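# The Table at the End of the Hall

Most organizations can say where their money goes. Very few can say where their scissors go. When the housekeeping staff at Hiver, a shared workshop and study house with 188 members, set out last year to write a guide to common tables, they began with that question and found it took most of a winter to answer.

The house has four such tables. One stands in each of the downstairs rooms, one on the landing, and one at the end of the upper hall, where two sections have been pushed together to make a surface long enough for paper patterns and posters. None of the tables belongs to a department. Members cut, label, wrap, sort, and occasionally eat at them, and each evening the tables are expected to be ready for whoever comes next.

The guide, issued to members in July under the title *Shared Surfaces*, runs to a modest number of pages. It has since been requested by two other institutions, the Fito reading rooms and the Jaunzems evening school, both of which have adapted it to their own premises. This article sets out its main recommendations and the thinking behind them.

## What gathers on a table

A shared table seldom becomes disordered all at once. An object is set down for a practical purpose, the purpose passes, and the object stays. By the middle of an afternoon, things from several rooms may be standing side by side. A bottle from the kitchen keeps company with a pen holder. A decorative bowl, brought out to brighten a windowsill, is moved to make room for a tray and does not go back.

The guide treats this as normal. It asks members to think in terms of where an object is at home, and it names three homes only: the kitchen, the supply shelf, and the room itself. Kitchen items go back to the kitchen whatever their condition. Supplies go to the shelf or into the holder provided. Items that belong to the room, such as ornaments, may remain on the table if they are placed toward the back, where they do not interfere with work.

The rule about the back of the table has proved the most useful in the document. Work happens at the near side, where people sit and reach. Anything tall, breakable, or merely pleasant to look at is better placed beyond the reach of an elbow. At Hiver, the holder for upright tools also stands toward the back, in a spot that can be reached from either chair.

A mixed table of the usual sort carries a bottle of what is probably cooking oil, grapes in a ruffled bowl, a mesh pen holder, a woven basket, and a collection of stationery spread across the middle. 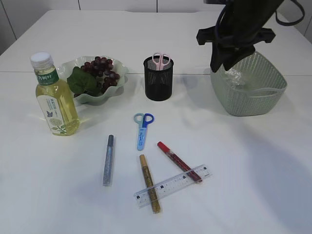
Jaunzems users have taken issue with the idea that everything should be put away by evening, and one of them wrote to the editors of the guide to say so. A table cleared to the last pencil, the letter argued, tells the next person to start from nothing, and people who start from nothing tend to fetch far more than they need. The writer would prefer to see a small working set left out at all times, with one pair of scissors, one ruler, and a few pens, and to have only the surplus returned to the shelf.

The point was taken seriously. The second printing of *Shared Surfaces* allows each room to keep a standing set, provided that it fits in a single upright holder. Rooms that have adopted the arrangement report fewer trips to the supply shelf. Whether the tables look tidier is a matter on which opinions continue to differ.

## Scissors, in particular

Scissors receive a section of their own, and with good reason. They are the tool most often borrowed, most often carried to another room, and most often replaced by mistake when the missing pair is only three doors away.

The guide recommends that full-size scissors be stored upright, points down and handles showing. Brightly colored handles are preferred for common use. A pink or orange loop above the rim of a dark holder can be seen from the doorway, and its absence can be seen as well. Black-handled scissors are reserved for the repair bench, where they are kept on hooks.

Children's scissors follow a different rule. The evening school receives families twice a week, and small scissors there are issued with a sheath over the blades. They are laid flat when out of use and are not mixed with the adult pairs. The sheath goes back on before the scissors leave anyone's hand. Staff are asked to replace a pair whose sheath has been lost, even when the blades are sound.

## Baskets and the bags inside them

Few objects are as helpful to a shared room as an open basket, and few are as easily misused. A basket with a molded handle can be carried from table to shelf in one trip, and a lattice side lets members see what it holds without emptying it. The same openness invites people to drop in whatever they are tired of looking at.

Hiver assigns each basket a direction. Some baskets travel out, carrying supplies to the tables at the start of the day. Others travel in, collecting whatever has been left behind. A basket is never used for both purposes on the same day. The direction is written on a tag tied to the handle, and members are asked to turn the tag over when they take a basket from the shelf.

Clear plastic bags presented a smaller but persistent difficulty. They are kept for reuse, which the house encourages, but a crumpled bag at the bottom of a basket takes up room and hides small things such as erasers and clips. The guide asks that bags be flattened, folded in thirds, and placed in the drawer below the supply shelf. When the drawer is full, the oldest bags are taken to recycling. The storeroom once held 500 of them, and no one wishes to return to that state of affairs.

## Kitchen goods away from the kitchen

Oil, vinegar, and syrups are permitted in the workrooms for craft and cooking demonstrations, on the condition that they remain capped when not being poured. They are placed at one side of the table and never behind paper. A bottle should stand with its label facing the room, so that a visitor who cannot read the language on it may at least recognize the picture and color.

Decorative fruit is dealt with in a single line, which asks that it be dusted monthly.

## The cost of an orderly table

The original project was carried out on a budget of $1,731, most of which went to printing, tags, and a set of holders supplied by Brornard. No furniture was purchased. The two-section table in the upper hall was considered for replacement on account of its seam, which catches the tip of a pencil when a line is drawn across it. Members asked that it be kept. They now use the seam as a guide, laying finished work on one side and unfinished work on the other.

A third printing of the guide is in preparation and will add a page on tape and glue. Members with views on the storage of glue sticks may leave them in writing at the front desk before six in the evening.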